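Search this manual
Enter keyword or part number
Search

6. Folding on the Bed Mat

By now the Utora mat is unrolled and aired, and this is where the fun starts! A bed is a wonderful place to fold clothes. It's the right height for most people, it's wide enough for a sweatshirt with both arms out, and the firm weave of the mat gives you a proper working surface on top of a soft mattress. You can get through a whole week's laundry this way on a Friday evening and still have time for dinner.

Before you begin

Make sure the mat is lying with its long side along the long side of the bed. The full-size mat is 70 inches long and should reach close to both ends on a standard single. On a wider bed, pull it toward the side where you'll be standing or sitting.

Clear a spot near the wall for finished piles. You'll want the shelf insert from the Tronano kit close by too, already assembled (see section 4).

CAUTION: Check the mat for loose straw ends before you lay knits on it. Trim them with scissors. Do not pull.

CAUTION: Clothes must be fully dry. Damp cotton left on the mat can mark both the mat and the garment.

6.1 T-shirts

1. Drop the shirt on the mat and find the two shoulder seams.
2. Take one shoulder in each hand, lift, and give it one good shake.
3. Lay it down flat, front side down, and smooth from the collar to the hem.
4. Fold one side in toward the middle, sleeve and all, then lay the sleeve back along the fold.
5. Do the same on the other side. You should have a long rectangle.
6. Bring the hem up to the collar, then fold once more.

Note: If the shirt keeps sliding off the near side of the bed, move it in by a hand's width and start again from step 3. Slippery sports fabrics do this a lot.

6.2 Sweatshirts and other long sleeves

1. Lay the sweatshirt flat and pull each sleeve out straight by the cuff. Two people can do this in no time – one at each cuff!
2. Fold the first sleeve straight back across the body.
3. Fold the second sleeve over the first.
4. Tuck in the sides until the garment is as wide as your shelf space.
5. Fold from the bottom in thirds.

A printed front should end up on the outside so you can spot it in the pile. I love this part, because a drawer of sweatshirts suddenly turns into something you can browse.

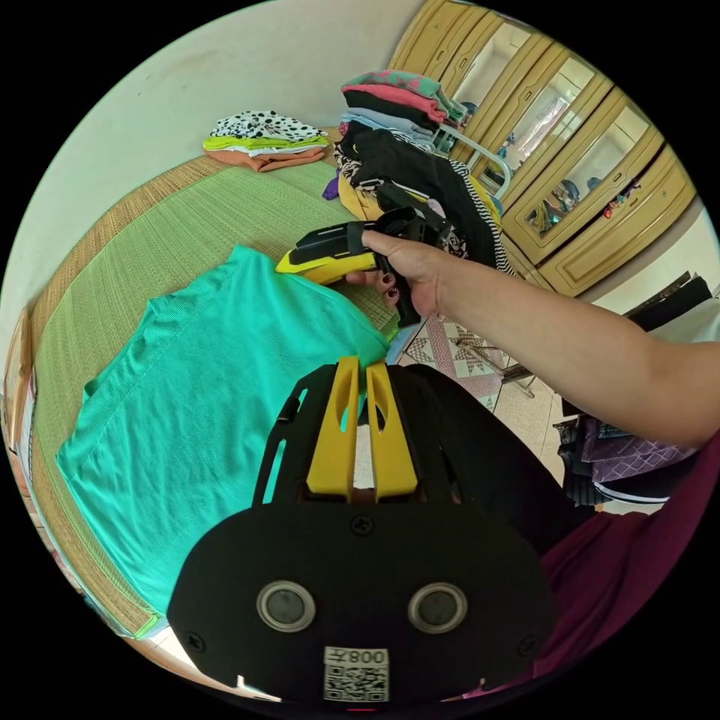
T-shirt spread out on the mat, folded piles over by the wall
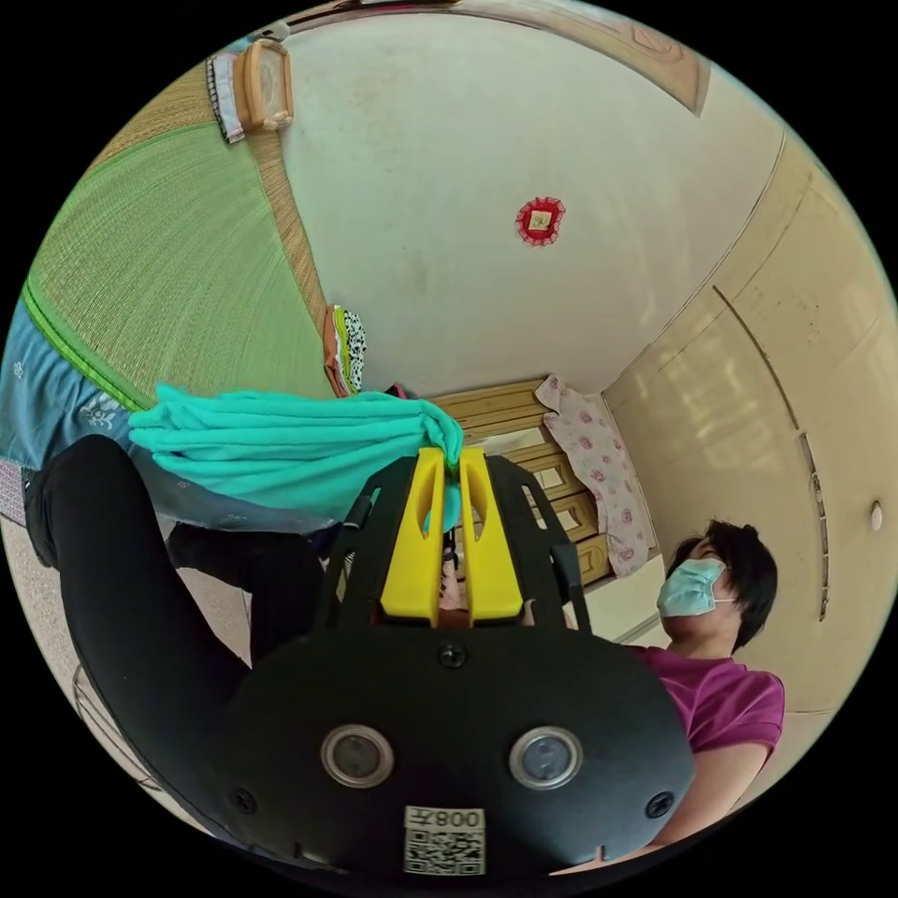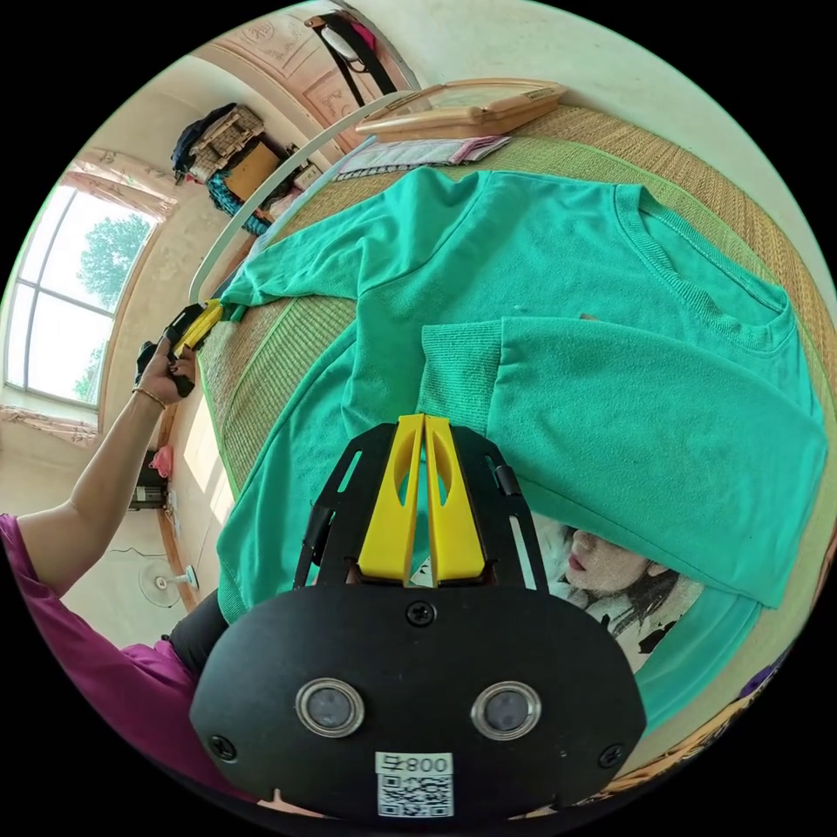 Sweatshirt with one sleeve folded back across the body 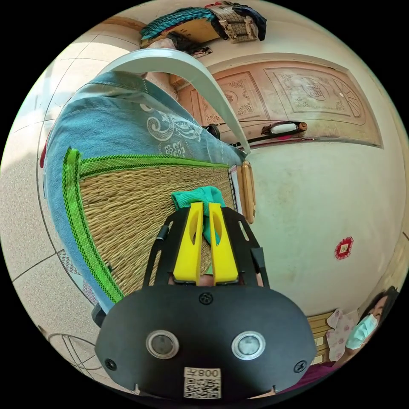
6.3 Stacking

1. Sort into piles by type first and by color second, if you like color order at all.
2. Put the heaviest pieces at the bottom.
3. Stop at 6 sweatshirts or 17 T-shirts to a pile. Anything taller leans.
4. Turn every other piece so the thick folded edge alternates left and right.
5. Slide a flat hand or a thin board under the whole pile and carry it to the shelf in one go.

The Tronano insert has a clear depth of 17 inches, so a pile folded as in 6.1 will sit well back from the door. With glass doors this looks terrific – all those folded edges in a row.

Note: The Tokarz hanging rail is meant for jackets, dresses and anything that creases the moment you look at it. Do not rest folded piles on it.

6.4 Odds and ends

Small pieces such as scarves and washcloths can be folded on whatever mat space is left. Fold them in half, then in half again, and stand them on edge in the Grasulport basket.

If a garment has a stain you missed, set it aside on the floor side of the bed, away from the finished piles. Treat it before it goes back in the wash.

6.5 When you have finished

1. Brush the mat with a dry cloth, following the direction of the weave.
2. Lift one end and shake lint toward the foot of the bed.
3. Leave the mat on the bed in hot weather if you sleep on it, or roll it with the edging on the outside and tie it loosely.

In July and other humid months, let it air for an hour before rolling. Storage over winter is covered in section 7.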